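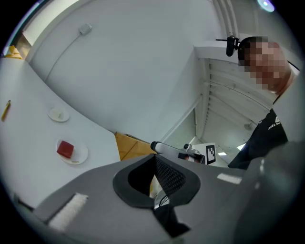 Two white plates on a white tabletop.

Merrick Answers Kevley Report on Tomoana and Dunstan

Jul 8, 2021 — Merrick, the management company for singer Kiri Tomoana, has read this week's Kevley story about her supposed secret engagement to actor Corey Dunstan. We have read it more than once, looking for the part where someone confirms it. We did not find that part.

The story rests on a "close friend" with no name, a "dinner insider" with no name, and a ring that does not appear in any of the photos Kevley ran with it. Readers are told that Ms. Tomoana and Mr. Dunstan have been engaged for seven weeks and that a guest list of 500 people has been drawn up. If that list exists, Ms. Tomoana's own manager is not on it.

What can be confirmed is much smaller. Ms. Tomoana and Mr. Dunstan worked together on the film Hesuvell, for which she recorded two songs. They had dinner in July with the film's director, Nurhan Ateş, and several members of the crew. Mr. Ateş was sitting between them. He does not appear in the photo Kevley published, which seems to have been cropped on the side where he sat.

"I've been asked what I saw at that dinner, and I saw people eating," said Mr. Ateş. "I'm told I missed a proposal. I was about a foot away, so I'd like to know how."

Vaughan Tautahi, who manages Ms. Tomoana for Merrick, said Kevley called his office once, late in the evening, and left a message that did not mention an engagement.

"They asked if Kiri had any news — that was the whole message," Mr. Tautahi said. "By the time I called back the story was up. I would not call that checking. Maybe they have a source who knows more than Kiri does about her own plans, but I'd want to see some proof."

Kevley has since changed its headline twice. The first version said the pair were engaged, the second said they were "set to wed," and the current one ends in a question mark. No correction has been added to the page.

Merrick has also seen posts claiming that the story was planted to help sell tickets to Hesuvell. Sostex, the film's distributor, says it had no part in it.

"We have 200 screens booked and a trailer we like," said Ewan McAlister, head of publicity at Sostex. "I have no use for a wedding I would have to take back a week later."

Ms. Tomoana will not be giving interviews on the subject. She does not usually discuss her private life, and a story with no named source is a poor reason to start. Merrick has asked Kevley in writing to say what its report is based on and to publish the dinner photo in full. As of this release, neither has been done.

Media requests about Ms. Tomoana's recordings may be sent to the Merrick press office. Requests about Hesuvell should go to Sostex.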